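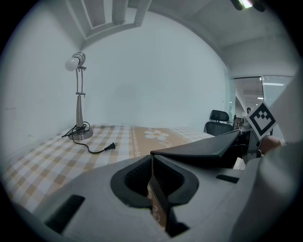
1/ So I've been typing up my great-aunt Greer's letters since May and people keep asking how it's going, so, a thread! She wrote home to her sister from the year she left Letham until her hands got too bad to hold a pen, and her sister kept every one. 251 letters. I do the typing at any table I can get, usually the kitchen one.

2/ First thing to know about Greer Jardine is that she never started a letter at the beginning. She'll open with "Well the roof held" and you have to go back three letters to find out there was a storm. Sometimes you have to go forward.

3/ Second thing is her handwriting. Her r and her v are the same letter. Her capital T is a capital F on a bad day. I had a neighbor named "Fom" for almost a month before I caught on. Sorry, Tom.

4/ I tried scanning the pages and letting software read them. It did okay on the typed envelopes and gave me soup for everything else. My favorite was "the goose has been elected." (The hoose has been erected. She meant the henhouse. She spelled it like she said it.)

5/ So I type. Line by line, keeping her spelling, keeping her cross-outs when I can read what's under them. I go back and forth on the cross-outs. She crossed them out for a reason! But then one of them says "I am not happy here" and the line she wrote over it is about curtains, and I couldn't leave that out.

6/ My friend Eleni Georgiou did this with her grandfather's war diary and gave me the best advice I've had, which was to put the date of the letter in the file name before anything else, year first. I ignored her for 14 letters and then spent a whole evening renaming files. Do it year first.

7/ Also from Eleni: square brackets for anything you're guessing. [pears?] means I think it says pears. I used to just pick one and move on, and then I'd quote it to my mom on the phone like it was gospel.

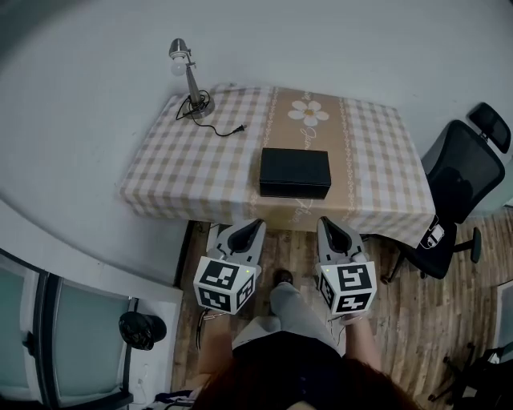

A daisy down the middle, black box with the lid on, little silver lamp in the corner.

8/ Okay, people. She mentions so many people! I started a list in the back of a notebook and it got out of hand, so now it's a spreadsheet with a column for "who I think this is" and another for "who it really was." The second column is pretty empty.

9/ The big mystery is somebody called Petkov. He shows up in the second year. "Petkov brought the stove." "Petkov says it will freeze." Then nothing for ages, and then one line, "Petkov was buried Thursday and I wore the green." That's it. The green what? Who WAS he?

10/ I asked around the cousins. One thinks he was the landlord. One thinks he was a whole lot more than the landlord. My mom says to leave Aunt Greer alone, so naturally I've reread every stove letter twice.

11/ Somebody on here (hi Uchenna Dauda!) suggested city directories, and wow, I had no idea those existed. You look up the street and it tells you who lived at each number and what they did for work. I found Greer, listed as "clerk." I teared up a little at a list of addresses - I'm not made of stone.

12/ No Petkov at her address. There is one two streets over, "stoves & tin." So he sold stoves. Which takes some of the romance out of "Petkov brought the stove," but I'm keeping an open mind.

13/ Paper stuff, for anyone with a shoebox in the closet. Clean dry hands, no lotion. Take out the rusty paper clips slowly. Don't unfold a letter that doesn't want to be unfolded, leave it a day under something flat and try again. And please, no tape. My great-grandmother taped a few of these and the tape has turned the color of tea and taken the words with it.

14/ I also read each one out loud once I've typed it. Takes five minutes and it catches so many mistakes, because Greer has a rhythm and when I've gotten a word wrong the sentence trips. That's how "Fom" got caught, by the way.

15/ The dull ones are growing on me. There's a solid winter where it's all coal prices and her landlady's cough. I skimmed those the first time through. Then you get to the spring one where the landlady is gone and Greer is writing from a different room, and I had to go back and read the coughs properly.

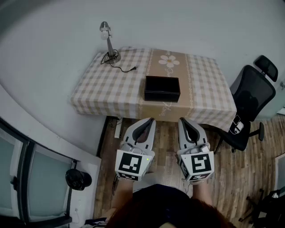 16/ Where I am now: all typed except the last 8, which are the shaky ones. Her writing gets big and goes downhill across the page. I do one and then I go for a walk.

17/ Kastriot Dimitriou from my library's local history desk has offered to take copies when I'm done, which I did not expect. He asked if the family had any objection and I said I'd have to ask the family, and now there's a group chat. Pray for me.

18/ Next up is an index, which I know nothing about. If you've made one for family papers, did you do it by person or by place? I started by person and already have three Marys and a "poor Mary" who may or may not be one of the three.

19/ I'll leave you with letter 2, the first one with any jokes in it. She'd been away a few weeks: "You ask what the people are like. They are like people but they eat supper at half past four." I've read that one to everybody I know.

20/ Oh, and if anyone's family had a Petkov who sold stoves, my DMs are open. I have so many questions about the green.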